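The Tray Job

I drove out to Weltcombe in May expecting noise. Gudon makes small plastic parts for dental offices, and in my head that meant conveyor belts and somebody yelling over them. What I got was gray carpet, a coffee maker that beeps too much, and a woman moving a tray back and forth for most of a morning.

Her name is I-hsuan Kwok and she packed orders here for eight years. Plandent, the company's biggest customer, wants its parts set into trays by hand, 202 trays on a heavy day, and she could do it while planning dinner. Now she teaches. She does the same old motions with a pair of hand-held grippers, over and over, and the recordings go to train the arms that will take over part of the packing line in August.

"My first week I was terrible," she told me. "It's like eating soup with pliers!"

I tried it, of course (she offered, and I have no pride). You forget how much your fingertips tell you until you've got two stiff black fingers doing the touching for you. I chased one little white piece all over the table and gave up after six tries. She did it without looking up from our conversation.

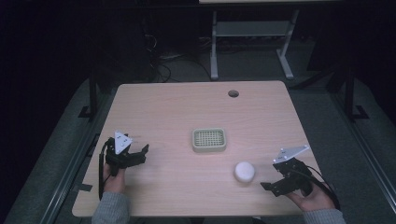
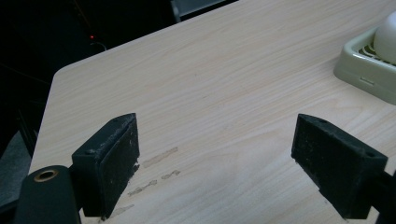 Both views: the ribbed tray and a white round piece on the practice table at Gudon.

So is she training her own replacement? I asked, and she'd clearly been asked before, mostly by her sister. There are 22 people on the packing side and management has promised in writing that they all stay through next year. After that, who knows. Some of them have signed up for gripper shifts, which pay a bit more and let you work at your own pace. Others won't go near the room. One guy told me over lunch that he'd rather quit than do homework for a machine, and then he asked me what the shifts paid.

What surprised me was how much the teaching has changed the talk on the floor. People who packed side by side for years had never compared notes, and now they argue about whether you tip a piece in or set it down flat. I-hsuan is a tipper. Her friend Tang is not, and I was advised to stay out of it.

Her wrists feel better, she says, but her neck feels worse. She misses the radio, too - the packing side plays it all day and the practice room doesn't have one. She's asked for one twice. When I left she was putting the tray back for another round and telling me which road to take to miss the school traffic.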